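Workshop Tips from the Burnden Robotics Club
Picture frames, easels and other things that fall over

Our students spent most of last term teaching an arm to handle a picture frame on a little wooden easel. You would think a frame is a flat thing with four sides and no opinions. Below are the tips we wrote on the back of the sign-in sheet, tidied up a bit.

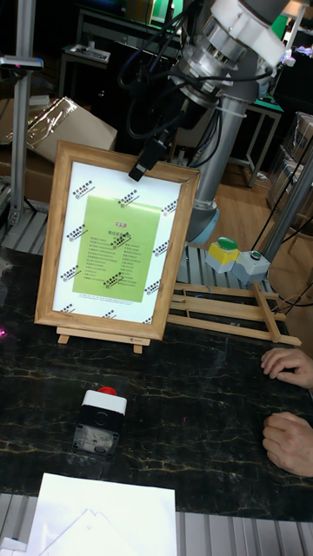
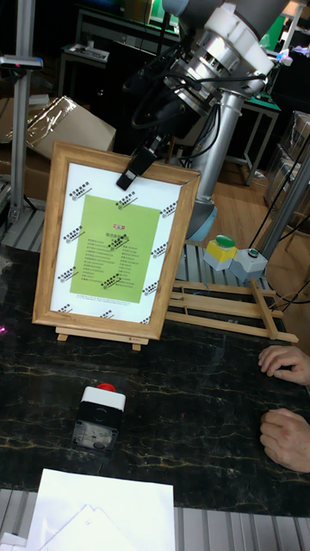 The gripper at the top edge of the frame, with the other easel lying folded on the table. 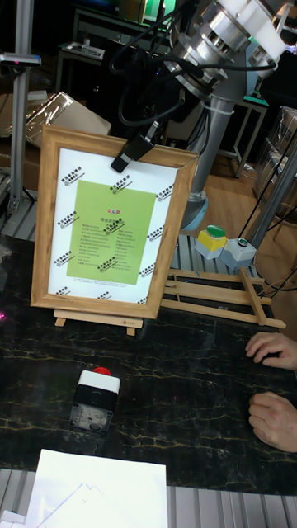 Ngaio Sheehan

Start with the easel

Test the easel by hand before you let anything motorised near it. Put the frame on, nudge the top corner with one finger and see what moves first. If it's the easel, fix the easel. A strip of non-slip drawer liner under the feet costs next to nothing and saves an afternoon of picking things up off the floor. The same goes for the one on your sideboard at home, by the way, especially if you own a cat.

Polished stone is lovely to look at and terrible to stand things on. Wipe it with a damp microfibre cloth, then a dry one. Skip the spray polish. Karim Nasrallah used half a can before our first demo and the easel went for a skate.

Getting hold of the frame

Go for the top edge, near the middle. A corner feels like the natural place, but a frame held by the corner wants to swing, and it will. Close slowly. Softwood dents if you look at it sharply, and the dent is always on the front.

If you do dent it, lay a damp cloth over the spot and touch it with the tip of a warm iron for a few seconds. Most small dents come up. Then a light rub with 400 grit and a dab of wax the colour of the wood. Amerley Amegashie has now done this so often that the rest of us just leave frames on her bench.

Glass or acrylic? Acrylic for practice, always. Clean it with soapy water and a soft cloth, never paper towel, or you'll have a nice permanent record of every wipe.

Cables

Leave a loop at the wrist that's bigger than looks tidy. Run the arm through its whole reach by hand first and watch where the loop goes tight. Cable ties should be snug enough to hold and loose enough to twist with your fingers. Snip the tails flush - a badly cut tie is the sharpest object in any workshop, and I include the chisels.

Buttons

The red one goes where you can slap it without leaning across the arm. Decide this before you mount anything else. We press ours at the start of every session to check it does what it says, and then somebody has to remember to release it. Guido Testa once spent 46 minutes debugging perfectly good code before he did.

Label the others with a paint marker. Masking tape goes gummy by March and falls off before anyone has learned which button is which.

Spares and storage

Fold the easel you aren't using and lay it flat. Standing up, it's only waiting. Keep the screws in a jam jar with the easel's name on it (ours are Bitar and Pimine, for reasons lost to us all).

Write down every attempt, including the silly ones. Our notebook covers 428 tries at one frame. The first 142 are mostly the word "no" in Nadine Nasrallah's handwriting, but the notes beside them told us which speed to stop using.

Paper lives at the front of the bench, pencil on a string. Pens go home in people's pockets.

Next page: getting glue off clamps.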